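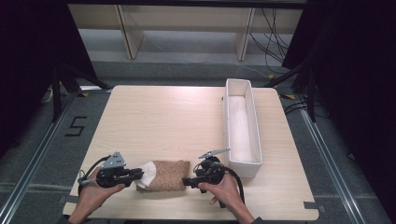 Boonsong Thongdee

Feb 1, 2021

Wrapping mornings return to Follotum, and there is room at the table

After a longer break than anyone in the building would have liked, the wrapping mornings at Follotum are back, and if you have been wondering what to do with an hour or two between breakfast and lunch you could do a great deal worse than come along and learn how to fold a piece of tissue properly. I went in expecting to stay for ten minutes and a cup of tea, and I left well after they had put the lights out in the front office, with my notebook full and my tea gone cold beside me.

For those who are new to the area, Follotum is the packing room attached to Clurow, the small gift and homeware shop on the corner by the old post office (the one with the green door that sticks in damp weather). Clurow sends out parcels all over the country, and everything that goes into them is wrapped by hand first. The room itself is plain and comfortable, with grey carpet underfoot and a pale wood table, its corners nicely rounded, which is a mercy if you are as clumsy around furniture as I am.

The work at the moment is mostly small, light things that need a bit of kindness. One of them is a brown block, speckled and fuzzy to look at, a good warm tan colour, and the white tissue starts at one end of it and is worked along from there. I had always wrapped things from the middle, pulling up both sides and hoping for the best, and I was told very gently that this is why my Christmas presents look the way they do. Start at the end, let the paper crumple a little where it wants to, and press it in before you go any further. A crease or two does no harm at all.

Next to the work, on the right-hand side of the table, goes the tray. It is white, long and narrow with straight sides, and it gets a lining of tissue along the bottom before anything else happens. The lining is left soft, with its folds still in it, and I was ticked off (again, gently) for trying to smooth it flat with the side of my hand. A flat sheet looks tidy but gives you no cushion, and the folds are what hold a small thing steady on its way through the post. I have since tried this at home with a shoebox and a set of egg cups and I can report that my sister in Sriwong received all of them in one piece, which has not always been the case!

The tissue comes in packs of 70 sheets, and Clurow took delivery of 1,020 sheets in the autumn, which sounded to me like enough to see out the decade. It wasn't, quite. By the middle of January the shelf was looking thin, and a fresh order has gone in with Gradex, the paper merchants out on the ring road, for another 2,000. They are expected before the end of the month, and in the meantime there is plenty to be getting on with. Offcuts are kept too, by the way, and go in a sack under the stairs for the playgroup, who are always glad of them.

I should say something about the pace of it all, because I think it puts people off to imagine a packing room as a place of shouting and clocks. The mornings are quiet. The radio is on low, the kettle is never far from boiling, and you are allowed to unwrap a thing and begin again as often as you like. I began again more often than I would care to put in print. There was a good deal of talk about seed potatoes, and a long and rather heated discussion of whether the bakery's new cheese scones are an improvement on the old ones (I say they are, and I was outvoted). By the end of the morning my corners were lying down nicely and I felt as pleased with myself as I have done all winter.

The shop will be bringing in its spring range in March, and that is when extra hands will be most welcome, as there will be candles and soap dishes to wrap on top of the usual orders. Each session has 2 places set aside for people who have never done it before, so please don't feel you need to have any experience, or neat handwriting, or your own scissors. Numbers are being kept small for the time being and the window will be open, so a cardigan is a good idea. Children are welcome in the school holidays if they come with a grown-up and don't mind sitting still for a little while.

If you would like a place, put your name on the sheet by the till at Clurow or ring the shop in the afternoon, when the phone is more likely to be answered. Mornings start at half past nine and finish at noon, and the side entrance is the one to use, past the bicycle rack and up the ramp. Tea and coffee are provided, biscuits depend on who has remembered them, and there is a tin on the windowsill for anyone who wants to put something towards the milk.

Also at Clurow this month: the shelf of second-hand books has moved to the back of the shop next to the lampshades, and the owners would be grateful for clean jam jars with lids, which can be left in the crate inside the door.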